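Bring Back the Boring Office Snack Table
By Radu Voicu
September 26, 2025

The company I work for moved to a new building in Clovdale in March. We got better chairs, more daylight and an app for booking meeting rooms. We lost the snack table. It had stood between accounting and the copier for as long as I had worked there, and anyone could put food on it and anyone could take food from it. Those were all the rules it had.

In its place we have a vending wall run by a firm called Vorora. It takes cards, it knows what is in stock, and it will sell you a granola bar at any hour. I have used it and have no complaint about the granola bars. My complaint is with the idea that a vending wall and a shared table do the same job, and that a company can swap one for the other and call it an upgrade.

The old table was badly run. Some weeks there was nothing on it but a sleeve of crackers. After the holidays there was so much on it that the copier tray was used for overflow. Yuxi Gu in payroll brought sesame cookies when the quarter closed, and people from the second floor found reasons to come down and ask her about their tax forms. I met Teun Desmet over a bad lemon cake. We had worked in the same building for 3 years and had only ever written to each other about late invoices. After the cake he started calling me before an invoice was late, and I started calling him back.

I don't think managers are wrong to worry about shared food. Allergies are serious, and unlabeled food is a real problem for people who have them. Some people are trying to eat less sugar and would like to get to the copier without passing a plate of brownies. A few staff did most of the baking and got little thanks for it. When the move was planned, our facilities manager, Stijn Aerts, raised all of this in a memo, and he was right to raise it. A card for ingredients and a table placed away from the main walkway would have dealt with most of it.

The memo also gave a cost. Cleaning the table and the floor near it came to $3,623 a year. That number was repeated in every meeting on the subject, and it did what numbers like that usually do. The cost of cleaning was written down, so it was treated as real. What the table gave us was not written down anywhere. We have 100 people in the building, so the cleaning came to $36 and change for each of us. We spend more than that on lanyards.

I would also argue that the food hardly needs to be good, or plentiful.
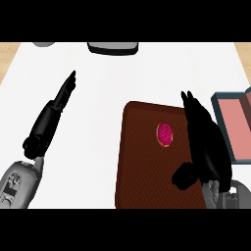 A single pink-frosted donut on a woven mat.

One donut is enough to make a person stop and ask whether anyone else wants half. That is a small conversation, and most working friendships are made out of small ones. The planned kind, with a calendar invitation and a topic, works less well for this. Our new office has a monthly social hour. Attendance is fine, and people stand with the teams they already sit with.

My colleague Chi-keung Chiang disagrees with me on this. He thinks I miss the old building and have pinned it all on a table. He may be partly right, as I do also miss the parking. But he has worked from the new office as long as I have, and when I asked him who sits on the far side of his floor, he could give me 2 names.

I have asked for one folding table, a stack of napkins and some blank cards for ingredients. I have offered to wipe it down myself on the days I am in. The request is with facilities now, and Stijn tells me he will look at it when the budget for next year is set.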